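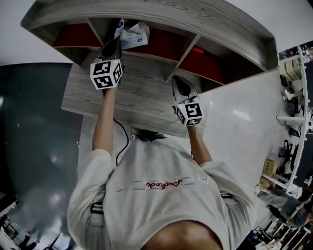
Desk Tips for People Who Have Run Out of Desk

We get more mail at the Jultham Household Page about desks than about ovens, gutters and moths put together. Mostly it comes from people who bought one with a raised shelf along the back, believed this would solve things, and now have two levels of clutter where they used to have one. What follows is everything we know. Some of it was learned the slow way.

Last updated July 19, 2025

Start by leaning over it

Stand up. You can't tidy a desk from the chair, because from the chair the back of the desk is a rumor. Get over the top of it, sleeves pushed up, and look straight down at what has collected where the desktop meets the shelving. In most houses this is pens, a dead battery, a receipt folded very small, and a screw that belongs to something important.

Keep the screw. Put it in an envelope and write "screw" on it. You'll feel ridiculous until February, when a drawer front comes off in your hand.

Back to front, never front to back

Work from the shelf toward yourself. If you clear the front edge first you'll have a nice open space, and you will fill it with whatever comes off the shelf, and then you'll be called to dinner. Ask me how many times.

Use both hands, one reaching to the back and the other parked near the front to receive whatever comes forward. A shallow tray at the front edge helps. A deep box does not help, it just becomes a drawer with no runners.

The raised shelf

Rules for the raised shelf, in order of how often we get argued with:

Nothing you use every day. You'll stop putting it back by the end of the week.

Nothing that rolls.

Nothing with liquid in it, and yes that includes the plant. Wipe-clean desktops are wipe-clean on the flat part. The edges and seams are another story, and once water gets in under the surface the board swells up like toast in soup and stays that way.

Things that may live there: a lamp, a clock, the printer if it fits, reference books you like people to see.

If yours is one of the curved units, square boxes will waste the bend. Put something round there, or leave it bare. Leaving it bare is legal.

Cleaning a gray wood-grain surface

Gray wood-grain is sold on the promise that it won't show dust. It doesn't. It shows everything else, mainly mug rings and the greasy patch where your forearms go.

Dry cloth first, to get the grit off. Skip this and you are sanding your desk with toast crumbs.

Then a damp cloth with one drop of dish soap. Damp means you wrung it out and then wrung it out again. Wipe along the grain lines, even if the grain is printed. It makes no difference to the desk but streaks that run with the pattern are much harder to see.

Dry it right away with an old T-shirt.

For ink, rubbing alcohol on a cotton ball, tested underneath first. For tape residue, a little cooking oil, left ten minutes, then the soap again. No scouring pads and no powder. We had a letter from a reader in Darkuncombe who used oven cleaner and now owns a desk with a map of somewhere on it.

Wax and furniture polish do nothing for laminate except make your papers slide off.

Cords

A cord that hangs over the front edge of a desk will be caught by a knee, a chair arm or a cat. Send it off the back or the side if you can. If it has to come over the front, leave enough slack for a loop and fix the loop to the underside with an adhesive clip, so that a tug pulls on the clip and not on the expensive end.

Clean the spot with alcohol before you stick the clip on. Press for a full minute – a real one, by the clock. Then leave it overnight before you hang anything from it. Everyone ignores this last part and then writes to us about bad clips.

Label both ends. Masking tape folded over into a flag is fine. The label maker is a lovely thing but I've noticed that people who own one label the label maker and stop.

Sweatshirts, sleeves and straps

Good for the cold room where most desks get put. Bad for dusting, as loose sleeves tow things off the shelf behind you. Push them up past the elbow, and tuck in any straps or drawstrings before you go leaning over lamps.

If there's stitched lettering on yours, wash it inside out on cold and don't iron over the thread. Red on light gray deserves extra suspicion. First few washes alone, please, unless you'd like a pink family.

How much to keep out

Our own rule is 4 things on the desktop overnight. The lamp doesn't count. The coffee mug counts double and should be in the kitchen anyway.

We asked readers in the Tasby newsletter what they found when they cleared theirs, and got 389 replies. Scissors were the clear winner, generally more than one pair, generally after buying another. Someone found a library book. Someone else found the instructions for assembling the desk, still sealed in plastic, and said it explained the wobble.

About that wobble

Tighten the bolts once a year, by hand, with the little bent key you threw out. A replacement costs next to nothing at any hardware store. Tighten each one halfway, go round again, then finish. If it still rocks, it's the floor. Fold some cardboard.

More from this section: Drawers That Stick, Shelves That Sag, What to Do With 1,674 Paper Clips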